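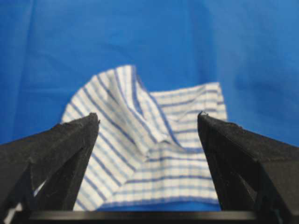 A striped cloth, bunched and wrinkled, on a blue cover.

Care and Folding of Kitchen Cloths
Household Guidance, Staston Residence Services
Revised January 2024

Residents are asked to follow the guidance on this page when using the shared linen supply. Questions may be sent to Ghada Mansour at the Vasititz building office.

Washing
Cloths used on counters and dishes should be washed apart from clothing and bath towels. Use the warm setting and the normal amount of detergent. Fabric softener should be left out, as it makes cotton less able to take up water. Each load should hold no more than 18 cloths. Stained items may be soaked overnight in the utility sink, provided that the sink is clear again by morning.

Preparing the surface
Fold on a table or counter that has been wiped and dried. A plain cover in one solid color makes it easier to see the edges of a light cloth. Shake the cloth once, lay it down, and smooth it from the center toward the corners.

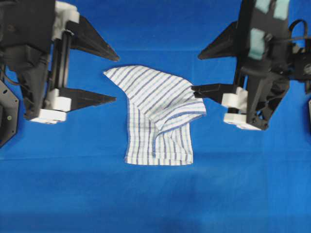 Folding should begin with the hems, and the cloth should be turned until two of them run parallel to the edge of the table. Bring the far hem toward the near one and press lightly along the crease. Striped cloths offer a simple check at this stage. Where the stripes of the lower layer run straight and those of the upper flap run on a diagonal, the flap has been turned and its corner will point out to one side. Lift the flap, square it, and lay it down again before making the second fold. Puffy edges should be flattened with the palm.

Storage
Folded cloths are kept in the second drawer, creased side facing out, in stacks of 12. Sindano and Sönmez cloths differ slightly in size and should be stacked separately. Cloths with holes or open seams go in the rag bin under the sink. The next linen exchange will take place in March, and requests for extra cloths should reach the office before then.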